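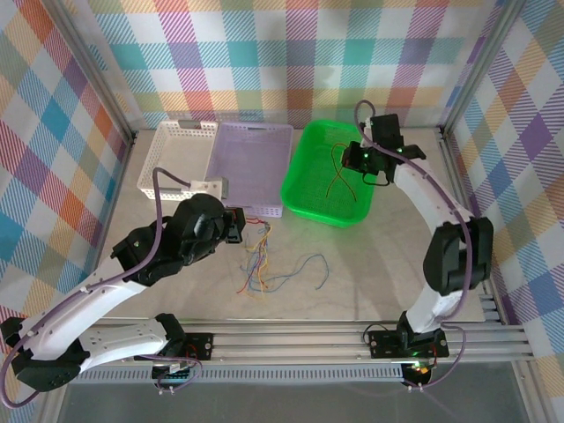 Tangled wires in the middle, red and yellow one in the green basket.

Ticket: Wire sorting, baskets and leftover tangle
Opened by: Marisol Orozco, Nelbridge workroom
Picked up by: Faustino Ayala
Date: 2020-07-15
Status: Open

Hi Faustino, and thank you for taking this one on, I know you have plenty on your plate! We're trying to get our thin hookup wires sorted into the baskets so people can grab a color and go, and I'm afraid the bundle keeps winning. I pull on one strand and three others come along for the ride. Maricruz suggested shaking it, which made a lovely knot. We have 26 wires on the list and I would so like them put away before the Valdovinos kit orders start.

Reply from Faustino:
Hi Marisol, no trouble at all, I spent most of last December untangling the same sort of thing (holiday lights, but still). Please don't pull! Lay the bundle down, spread it with your fingers until you find a free end, then back that end out through the loops a little at a time. If it snags, stop and loosen the middle. Could you also tell me how the baskets are lined up?

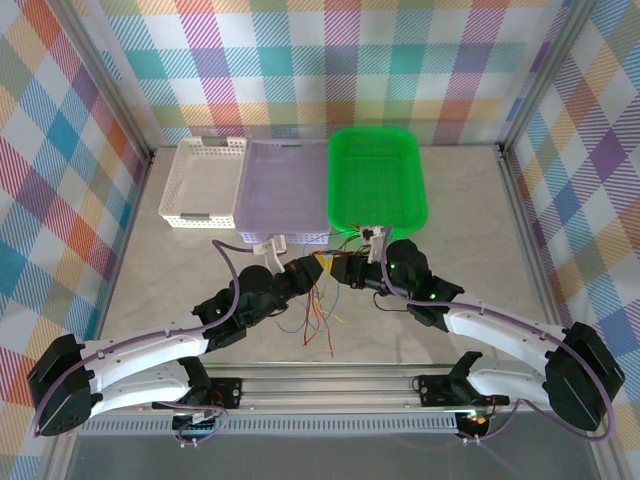
Basket order, left to right: white, lavender, green.

Reply from Marisol:
They're along the back, with the white and lavender ones right up against each other. I can still see red, orange, yellow and blue strands in the bundle. I tried your way for 40 minutes with a cup of tea and got 5 out without a single kink, so I'm feeling much better about it. Should I give every color its own basket?

Reply from Faustino:
I'd wait on that, you only have the three. Free the wires first and we'll decide on colors after. Leaving this open until you write back.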